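Magazine > Features > Equipment and Budgets

Pricing the second arm

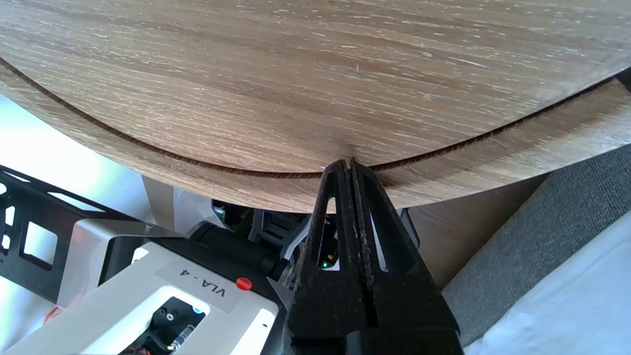
When Greliden set out its spending plan for the year, the line for robotics was a single figure copied from the supplier's quote. Eyerusalem Worku, who runs the firm's test workshop, sent it back. The quote covered the arm and its controller. It left out fingers, cabling, mounting parts and the hours needed to get any of it working.

Her revised sheet is plain. Spare gripper fingers and fixings come to £700 for the year. Mounting, power supplies and cabling add £1,855, and that line has already been argued over twice. Training sits in a separate column, so that it can't be trimmed to pay for hardware.

The workshop handles furniture and household goods, and a good deal of the work is done at table height. Reach matters more to Worku than top speed. She asked both bidders, Fuvlow and Jadow, to quote for the same reach and the same payload, with delivery and a service visit included. Fuvlow came back cheaper on the arm and dearer on parts. Jadow would not hold its price beyond March.

Jericho Enriquez, who looks after the machines day to day, wanted the two arms to share fingers and connectors. "If I have to keep two drawers of spares, I want to see that on the sheet as well," he says. It is there now, under storage.

Leasing was looked at and dropped. The monthly payments were reasonable – the charge for altering the mount was not, and the workshop alters its mounts often.

The order is due to be placed once the service terms are agreed in writing. Worku has asked for the response time to be given in working hours.

Related items
Service contracts: reading the small print
Eze moves its packing line
What to ask before you lease
Setting aside money for spares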